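4.2 Receiver separation and the loss of a first-choice target

The second question addressed by the study is what happens to a passing offence when its leading receiver leaves and no single player takes over the role. Earlier work on this point has tended to treat the departing player's catches as a fixed quantity to be shared out among those who remain. We consider this too simple. A receiver who draws the attention of two defenders creates space for team-mates, and that space goes with him.

The sample consists of college teams that kept their starting quarterback from one season to the next but lost a receiver with at least 700 receiving yards. After teams that changed their head coach in the same interval had been removed, 35 cases were left. For each case we recorded the share of targets going to every eligible player, the average depth of those targets and the distance between the receiver and the nearest defender when the ball arrived. The last of these was read from game film by two coders working apart. Where their readings differed by more than one yard, a third reading was taken and the middle value was used. 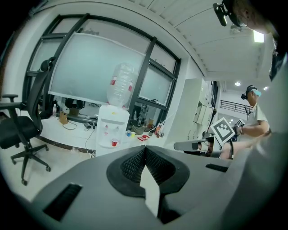 Figure 3. Room with large window and white panelled ceiling.

Target share in the following season was more widely spread than in the season before in most of the cases studied. The tight end gained more than any other position, chiefly on short routes over the middle. Outside receivers who moved up from second to first in the order saw more passes but had less room in which to catch them, and their yards per target fell. This fall was larger on third down, when the defence could expect a pass.

Teams that brought in an experienced receiver from another college did not, as a group, do better than teams that promoted a player already on the roster. The result should be read with care. Incoming players were often signed after spring practice in March and had little time with the quarterback before the season opened. When only those who had taken part in the full spring programme were counted, the gap in yards per target between the two seasons narrowed, although the number of such players was small.

We also examined whether the quarterback's own habits changed. Passers in the sample held the ball slightly longer in the first four games of the new season and threw it away more often. By the second half of the season, time to throw had returned to its earlier level. We take this as a sign that trust between passer and receiver is built through games as well as through practice, and that early results are a poor guide to the value of a new receiving group.
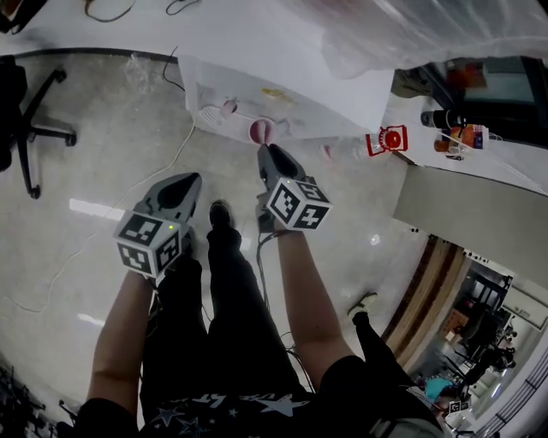
Kumiko Tsuchiya, commenting on an earlier version of this section, wrote that the early-season slowing might have less to do with trust than with the fixture list, as many teams meet unfamiliar opponents in their opening games and quarterbacks wait longer against coverages they have not seen. She asked that conference and non-conference games be reported apart.

We accept the point in part. When the games are divided in this way, the longer time to throw remains in both groups, but it is smaller in conference play. The throwaway rate shows no clear difference between them. The fixture list may therefore account for a portion of the effect, and a design that followed the same pairs of teams over several seasons would be needed to say how large a portion.

A further limit concerns injuries. Of the 122 receivers who played a regular part in the second season, several missed games, and the film does not show which of the others were playing while hurt. Simard's method of weighting each receiver by snaps played was applied as a check. It altered the order of two teams in the target-spread ranking and left the main findings as they were. All results given here rest on the unweighted figures, and the weighted figures are set out in the appendix.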